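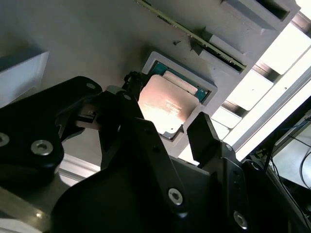 Unit 6: Handling and Seating a Processor
Course notes, desktop workstation assembly. Written by Nayeli Ibarra, with corrections from Thibault Ferrand. Revised 2018-07-09.

A processor spends very little of its life outside a socket, and most of the damage we see in the shop happens in that short time. From the moment it comes out of its box until the load plate is closed over it, the chip has two safe places to be: in its tray pocket or in the socket. Use a tray with pockets, like the gray one with the chip in it at the top of this handout, and leave the chip there until the socket is open. Don't set it on the bench, on foam from another box, or on top of the case. The metal cover is the heat spreader. Printing on it can be very hard to read under a strong light, and on the chip in the tray the markings are washed out completely. Turn the lamp away, read the part number, and write it on your build sheet before you go on.

Before you start

Unplug the power cord and hold the power button in for a few seconds. Lay the case flat with the side panel off. Put on the wrist strap and clip it to bare metal on the chassis. If you are at the Pindham benches, use the grounding stud at the back. The Prorkton benches don't have one.

Read the board sheet for your machine. The Huamán lab has two board types and their levers do not open the same way. Nilton Lozano keeps the printed sheets in the cabinet by the door.

Opening the socket

1. Press the lever down and slightly out until it clears its hook, then let it up slowly.
2. Lift the load plate until it stays open.
3. If there is a plastic cover over the contacts, remove it and keep it. A board sent back without its cover may be refused.
4. Look at the contacts from two angles. They should make an even pattern. If one area reflects light differently, stop and call the instructor.

Do not touch the contacts, and do not blow on them.
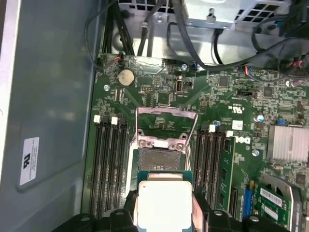 Placing the chip

Hold the processor by its edges and keep it level the whole way down. Check the orientation while it is still above the socket - the corner mark and the side notches have to agree with the board. The socket should look as it does here, with the load plate flipped up and the field of small pins exposed. Memory is less of a worry at this stage. There is a green module installed in the rightmost slot on this board, and it can stay where it is as long as you have a clear path to the socket. Lower the chip straight down and let go. It should sit flat under its own weight. Never slide it to find the position. If it is crooked, lift it straight up and begin again.

Close the load plate, then bring the lever down and hook it. Some resistance is normal on the lever. There should be none when you place the chip.

Lab work

Each pair does the full sequence 6 times on a practice board, trading places after each one. You have 20 minutes. Marisol Carhuamaca will check the contacts before and after. Enter the results in Stumine under your bench number.

Reading for next time: the section on thermal paste, from page 56.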